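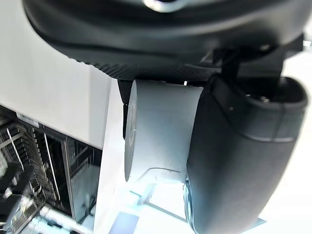
Torque on small screws in a blind hole?? Restoring an old Tollel enlarger, the kind with the counterweight, and the three tiny screws that hold the lens board keep backing out. I tighten them, print for an evening, and by the next session the board has a wobble again. They're small dark screws down inside a rounded socket, so I can't get a normal driver in straight. I go in at an angle and I'm pretty sure I've started to chew up one of the heads. Is there a right way to do this or do I just glue them in and be done? Bought it for 60 dollars in February so not looking to spend a lot. Prints are soft on one side now, very annoying.
asked by Ronja Dalen
2 answers

Oda Eide
Do not glue them. You will need to get the board off some day to clean behind it and you'll hate yourself.

Low strength threadlocker, the purple kind, not red. Tiny drop on the threads, not in the hole. Clean the old oil off first with alcohol or it won't grab. Let it sit overnight before you print.

For the angle problem get a long thin driver, the shaft needs to be narrower than the socket all the way down. And check the tip fits the screw. Lots of the older machines used JIS heads and a regular Phillips rides up out of them, wich is probably what chewed yours. Turn them all in loose first, then a bit each, going round. If you crank one down all the way before you start the others the board sits crooked - that could be your soft side right there.

If the bad head won't take a driver anymore, try a wide rubber band between the tip and the screw. Works maybe half the time.

Trosthorpe
had the same thing on mine, different brand. I used nail polish lol. held fine for 2 years. also check your alignment after, with a small mirror on the easel, mine was way off and it wasnt even the screws

Comment from Ronja Dalen
Purple stuff ordered. Will try the mirror to, thanks both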